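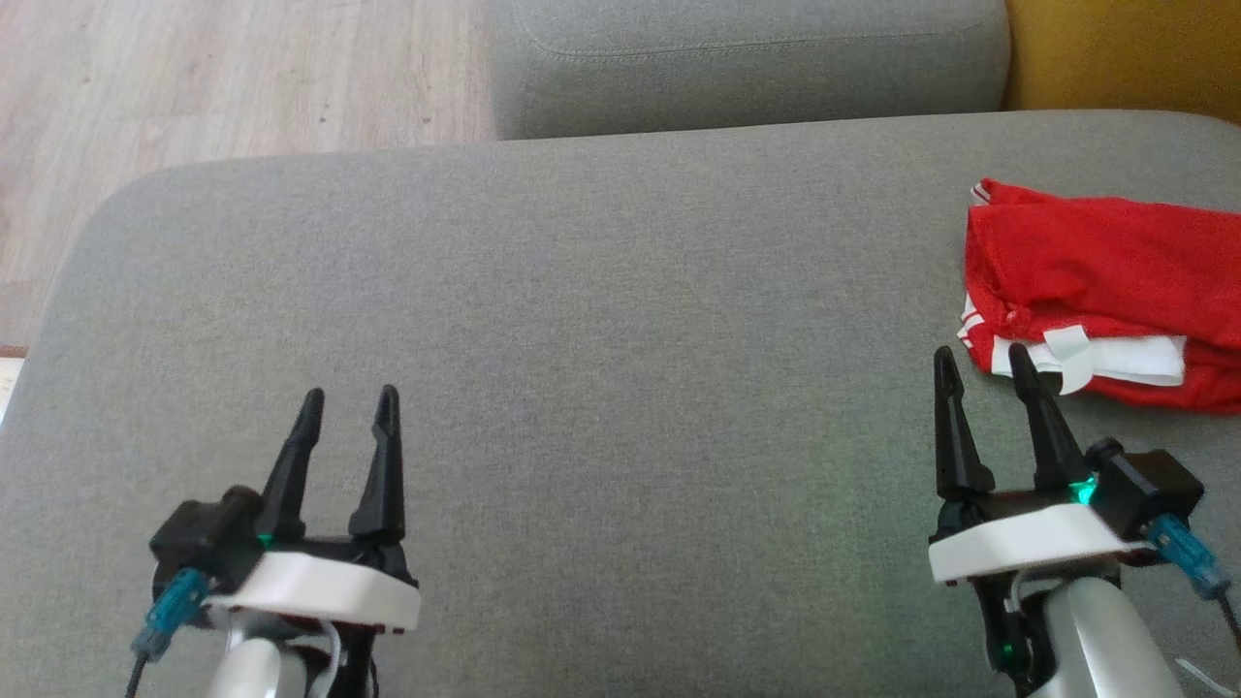

Is it worth buying second-hand clothes when new ones are so cheap?

I'd say it is, nearly every time, and saving money is only the start of it.

I have been buying other people's clothes since I was a student and I am still as excited by it as I was then. My first proper find was a green wool coat from the hospice shop on Whitelaw Street in Rirkcombe. Somebody had sewn a name tape inside the collar (T. Ormsby, which happens to be my own surname, so of course I had to have it) and there was a bus ticket in the pocket. I wore that coat for nine winters. The lining went first, then the elbows, and I patched both, badly, and wore it some more.

What I love is that the dull part of shopping disappears. Walk into a big clothes shop and somebody has decided months ago that this is the year for mustard, so there is mustard on every rail and you either like it or go home. A charity shop has no opinion about mustard. A rail of shirts will have a bowling shirt next to a school shirt next to something with pearl buttons that was clearly made by hand for a wedding, and they are all yours to look through! You find out what you like much faster that way. I had no idea I was a person who wore checks.

The other thing is quality, and here I get a bit loud at parties. Old clothes that reach a shop rail have already had their test. If a jumper has been washed for years and still has its shape, it is a good jumper, and you can see that for yourself before you hand over a penny. A new one tells you almost nothing. It has been pressed and folded and may come out of its second wash fit for a teddy bear. My habit is to turn everything inside out first. Look at the seams, tug them gently, hold the seat of the trousers up to the light. Check under the arms, always. Collars can be turned and buttons can be swapped, but cloth that has gone thin under the arm has gone, and you should put it back.

People do argue with me about this and some of their points are fair. Sizes are a muddle. If you are very tall, or bigger than the rails seem to expect, the choice can be miserable, and it does no good for someone like me to chirp that you just have to keep looking. Prices have crept up too. I saw a plain cotton shirt in November marked at more than it would have cost new, and I put it back with some force. And if you work two jobs, an afternoon of rummaging is a luxury. I don't think anybody should be made to feel guilty about buying a pack of school polo shirts at the supermarket. 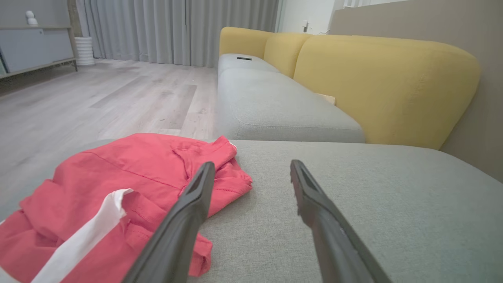 A red shirt on the sofa, creases and all.

Where I won't budge is on the idea that used clothes are somehow grubby or sad. Wash them. Hang them outside if the weather is kind. A crumpled shirt needs ten minutes with an iron, or a damp hook on the back of the bathroom door if you are as lazy as I am, and then it is just a shirt. We sleep in hotel sheets and eat off café plates without a shudder, so I can't see why a stranger's cardigan should be a problem.

I'd go further and say that sharing clothes makes a town friendlier. Our swap morning in the Tollik hall began with 4 of us and a clothes horse. The mailing list now has 583 names on it, and last time there was a queue past the noticeboard for a table of nothing but children's wellies. I gave away a yellow dress that never suited me and then saw it go by in the market on a woman who looked wonderful in it. I nearly ran after her to tell her so. My neighbour, who is 63, came home with a leather jacket and has barely taken it off.

Mending belongs in the same conversation, I think, and schools ought to give it an hour here and there. I don't mean fancy work. Sewing on a button, closing a split seam and taking up a hem would see most people through. I learned from a library book and a great deal of swearing, and my first hem dropped in the middle of a job interview. I got the job.

So go and have a rummage, on a wet afternoon if you can, when the shops are quiet. Take cash and wear something easy to pull a jumper over. And if you see a green wool coat with good elbows, please let me know.

Tamsin Ormsby
2021-05-16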